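Dikirer build: your questions, my answers

I keep getting the same handful of emails about the arm in my garage, so I've put the answers in one spot. Last tidied up 4/6/25.

What is Dikirer?

It's my home-built robot arm project, named after a typo I made in the very first config file and never fixed. The whole thing lives on a bench beside the chest freezer, and yes, my family would like the bench back!

Why foam on the fingers?

I started with bare printed fingers and they skated off anything smooth. Foam gives a bit, so I can be sloppy with the grip position and still have a decent chance at a pickup. I cut the pads with a craft knife (new blade every time — an old one tears the edges) and I go for yellow foam, mostly as the colour's easy to spot in footage.

Do you need a fancy test area?

Nope. Mine is an aluminium rail along the floor and patterned paper on the walls. I picked pastel checks at the discount shop, one roll, $12. Plain walls would do you fine too, but I like mine cheerful. 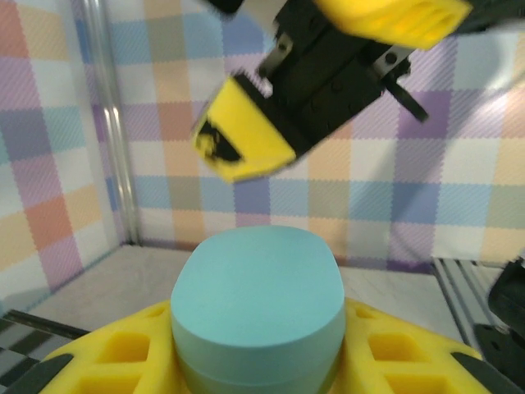

What should I practise on first?

Something chunky with rounded sides and a flat top. The turquoise puck is my favourite, and a yellow foam holder with pockets keeps it company. Leave mugs until you trust your code. I've swept up two.

How fast do you run it?

Slowly! My speed setting goes to 128 and I kept it at 5 all through March. I only nudge it up once a new routine has behaved itself for a whole evening.

Can I have the files?

Sure, email me. The finger mounts are a remix of a design by Renji Tamura from our shared workshop, so please leave his name in the readme if you pass them on.

Do you sell kits?

No, sorry, I've barely got time to finish my own.

Recent posts
Drundex controller board: first impressions
Rewiring the wrist (again)
Remard servos, 109 hours in
Sorting out my screw drawers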